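**Can I wash a hand-knitted blanket in the machine?**

Often, yes! Check the label on the yarn first. If it says superwash, a cool wool cycle with a slow spin is fine. If you've lost the label (we all have), wash a small knitted square before you risk the whole thing.

**How much yarn will I need for a bed blanket?**

Our Dokura pattern takes 500 g for the cot size. The throw needs roughly 400 g more, and you'll want an extra 100 g if you add the border. Do add the border, it's lovely!

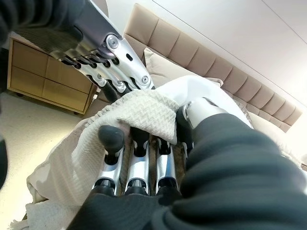
*Cream knitted blanket on a bed.*

**My edges keep curling. What have I done wrong?**

Nothing at all! Stocking stitch curls, it's just how the fabric behaves. Work a few rows of garter stitch at the top and bottom, plus five stitches down each side, and it should lie much flatter.

**Can I swap the yarn in the Zomine pattern?**

Please do, we love seeing what people choose. Knit a swatch, wash it, then measure. If your tension is a little loose, go down a needle size.

**Is the Flinness blanket too hard for a beginner?**

If you can knit and purl, you can make it. You cast on 70 stitches for each panel and sew the panels together at the end, so it stays small enough to take on the bus.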